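Workbench and Garage > Clutter and cables
Thread: Power strip on the bench, flat or screwed up?

kavinda_c
I've reached the age where I have opinions about extension leads. At present mine lives on a padded mat in the middle of the table, which means everything else lives round the edges. Phone, cloth, Rubik's cube, pen. The cable hangs off the front in loops and I meet it with my knee.

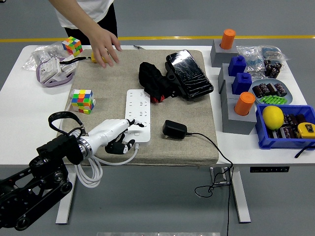
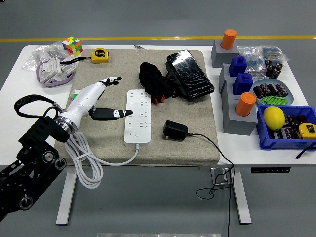
I'm torn between fixing the strip under the tabletop with a Grolteck bracket (11 quid, screws extra, naturally) and leaving well alone. Views?

menaka_b
Under the top, at the back. You'll stop noticing it in 6 days. And find a tin for the small bags of bits before one of them goes on the floor.

old_luana
Disagree. I put mine underneath and now I crawl to switch the soldering iron off. Keep it where you can see the button. It's the slack that wants sorting, so wind it up and tie it to the table leg.

menaka_b
You could mount it the right way round, Luana.

old_luana
I could also be 80 and still under there.

blazena_p
Nobody's mentioned the adapter. The thin cord goes off the right side while the white one goes off the front, so he's trapped either way. Send both out of the same corner. And the cube can go on a shelf unless it's load-bearing.

kavinda_c
The cube stays. I'm 3,794 attempts in.

menaka_b
Then you've got time to put up a bracket.

kavinda_c
Ordered the bracket. Will tie up the slack in the meantime, so you can both claim it.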